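제5장 손으로 가르치기: 시연 데이터의 수집

5.1 들어가며

로봇에게 작업을 가르치는 방법은 크게 둘로 나뉜다. 하나는 동작을 사람이 직접 프로그램으로 기술하는 방법이고, 다른 하나는 사람이 작업을 해 보이고 그 기록에서 동작을 학습시키는 방법이다. 제4장까지는 앞의 방법을 다루었다. 이 장에서는 뒤의 방법, 곧 시연에 의한 학습을 다룬다.

시연을 얻는 방식도 여러 가지다. 로봇 팔을 손으로 잡고 움직이는 직접 교시, 조종 장치로 떨어진 곳의 팔을 움직이는 원격 조작, 그리고 로봇 없이 그리퍼만 손에 들고 작업하는 휴대형 그리퍼 방식이 있다. 직접 교시는 장비가 단순하지만 사람의 손과 몸이 카메라를 가리기 쉽다. 원격 조작은 로봇이 실제로 낼 수 있는 동작만 기록된다는 장점이 있으나, 조작자가 익숙해지는 데 시간이 걸린다. 아지미(Amirhossein Azimi)의 수업용 실습에서는 학생들이 원격 조작으로 컵 하나를 옮기는 데 평균 31초가 걸렸고, 같은 일을 휴대형 그리퍼로는 7초에 마쳤다.

휴대형 그리퍼의 또 다른 특징은 장소를 가리지 않는다는 점이다. 로봇 팔을 설치할 수 없는 침실이나 부엌에서도 시연을 기록할 수 있다. 대상이 놓이는 바닥면도 실험대처럼 평평하고 단단하지 않다. 이불 위에 놓인 봉지는 누르면 바닥과 함께 내려앉고, 광택이 있는 포장 필름은 빛을 반사하여 영상에서 윤곽을 찾기 어렵게 만든다.

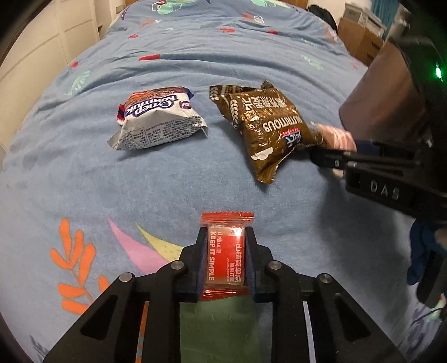
그림 5.1 휴대형 그리퍼로 소형 과자 봉지를 집은 모습. 오른쪽은 두 번째 그리퍼.

그림 5.1과 같은 작업에서는 손가락의 벌림 폭과 그리퍼의 자세를 영상과 같은 시간축에 기록해야 한다. 두 그리퍼를 함께 쓸 때에는 둘 사이의 상대 위치도 필요하다. 5.2절에서는 이 기록의 형식을, 5.3절에서는 시각 동기화를 설명한다. 장 끝의 연습 문제 8개 가운데 뒤의 5개는 실습 장비가 있어야 풀 수 있다.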